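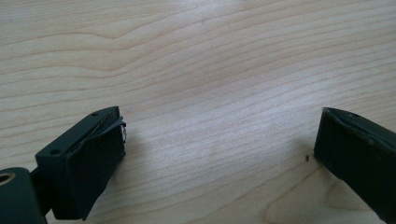 Zoi Koutsoukos wrote in to ask why her guest posts kept going out under the blog owner's name. The byline follows the account that pressed Publish, so the guest has to be set as author first. The steps in this section cover that.

4.2 Adding a guest author

1. Open Wiltell and go to People, then Guests.
2. Click New Guest and type the name as it should appear on the post.
3. Paste in the short bio. The limit is 553 characters, including spaces.
4. Add one link, to the guest's own site or book page.
5. Click Save. The guest now shows up in the Author menu.

Note: Guests do not get a login. If your guest wants to edit the draft, see 4.5, Shared drafts.

4.3 Placing the guest's post

1. Start a new post and paste the text with Paste Plain. Regular Paste brings over fonts and spacing from the word processor.
2. Pick the guest from the Author menu.
3. Write your introduction in the Host Note box – it prints in italics ahead of the post.
4. Check Preview for the byline and the bio.
5. Set a time or click Publish.

Script pages need one more step. Select the dialogue and choose Block, then Script, or the indents will be lost.

Caution: Changing the author after publishing also changes the web address of the post. Links already sent out will stop working after 60 days.

Caution: Deleting a guest removes the bio from every post by that person. To keep old posts as they are, choose Retire instead.

If the byline is still wrong after you save, clear the page cache under Settings and reload. Error 2472 means the guest name is already in use.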